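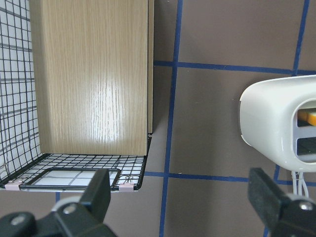
Wooden board leans in wire basket, how to keep it upright?

Asked by Carola K., Monday, June 20, 2022

Hello everyone. I have a black wire mesh basket standing next to a tiled wall, and I keep a flat wooden board in it. The board is tall, with light oak grain, from the shelf series Hasine that we took apart in February. I want to keep it for later, when we put the shelf up again in the other room.

My problem is that the board slides. When I pull something else out of the basket, the lower edge moves forward on the wires and the whole board tips to the front. The mesh is smooth and there is nothing to stop it. I tried to put a folded towel under it, but then the board stands crooked. I also do not want scratches on the lower edge, it is the side that will be seen.

Is there a simple way to fix it without drilling in the tiles? We rent the apartment and the owner is strict with this.

Thank you, Carola Kröger

Answer 1 (9 people found this helpful)

Hello Carola, I had the same trouble with cutting boards in a mesh basket from Lamard. What worked for me were small clips on the mesh. You put the board where you want it, then you fix two clips on the floor of the basket directly in front of the lower edge, one left and one right. The board can not slide over them. Take clips with a soft coating, the bare metal ones leave marks on wood.

Please look also how steep the board stands. If it is almost vertical it needs very little to fall to the front. Move the lower edge 5 centimeters away from the back and let the top lean on the wall or on the back of the basket. For the edge you can use a strip of felt, the self-adhesive kind. Cut it a bit shorter than the board, so it does not look out at the sides.

Anneliese Teuber

Answer 2

just lay it flat under the bed

Answer 3 (2 people found this helpful)

Clips are good, but if the basket itself is light it can tip together with the board. I would put something heavy in the back, for example tiles that are left over - I have a few from Reinholz and they fit well. Or you tie the board to the side mesh with a soft ribbon, at half of the height. It does not look so nice but it holds.

Comment from Carola K.: Thank you both, I will try first the clips and the felt. Under the bed there is no place, there are already the other boards.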